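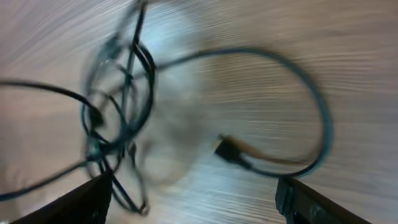

Do people who give once to pay for a stranger's surgery give again? Most of them don't, and the ones who do tend to come back after a letter about how the patient is doing, well ahead of any letter asking for money.

4.2 Repeat giving on the Dinda platform

The rest of this section gives the longer version of that answer, with the usual complications. Dinda lets a visitor pick one patient, read a short profile, and pay part or all of the cost of one operation. Donors get a public page listing the people they have helped. The founders expected the page to become a source of pride. For the typical donor it lists one patient, and it goes on listing one patient for as long as the site is up.

We followed 466 first-time donors who joined in January. All had paid toward a single operation at one of the two partner hospitals, Elusell or Pacheco. Each donor was placed in one of two groups by a draw. The first group received the standard mail: a receipt, a thank-you note, and then a monthly appeal with a new face on it. The second group received the receipt, the thank-you note, and an update on the patient they had paid for, written by hospital staff and sent whenever there was something to say. No appeal went to the second group until the update had gone out. We closed the count on May 27, 2018, partly for reasons of design and partly because the grant did too.

Donors in the update group were more likely to give a second time, and their second gifts came sooner after the mailing. The size of the gift hardly moved. People who gave $50 the first time gave $50 the second time, with a loyalty to the number that we have not seen them show to anything else in the study. When the suggested amount on the form was raised to $60, a good many donors typed 50 into the box by hand.

Two features of the updates deserve a comment. The first is that good news was not required. Several letters reported that an operation had been put off, or that a child had gone home with a fever and was due back. Donors who received these were no less likely to return than those whose patient had done well. Urrutia, who ran the interviews, had predicted the opposite in writing, and has asked that this be recorded here in a neutral tone. Maximiliano Urrutia predicted the opposite.

The second is that polish seemed to hurt. For 6 weeks Pacheco passed its updates through Zuseo, an outside writing service, which returned them with warmer openings and a closing line on the power of hope. Replies from donors fell off. In interviews, donors described the Zuseo letters as "nice," a word they also used for the calendar we sent them. The staff letters, which ran to odd details such as what a patient had eaten or which bus the mother took, were often quoted back to us months later, sometimes with the bus number.

We should be careful about what follows from this. The donors joined in the same month, and January donors may be a special breed, fresh from resolutions. The staff at both hospitals knew the study was going on, and Lurdes Calado, who coordinated the letters at Elusell, reports that nurses who had never written one before began asking how theirs had been received. A letter written by someone hoping for a good review may differ from a letter written at the end of a long shift. We have no way of telling the two apart, though spelling was some guide.

There is also the matter of cost. A staff letter takes time from people who have other things to do, most of them more urgent than correspondence. Neither hospital was paid for the writing, and both mentioned it. Section 4.3 takes up the question of whether the extra gifts cover the hours spent.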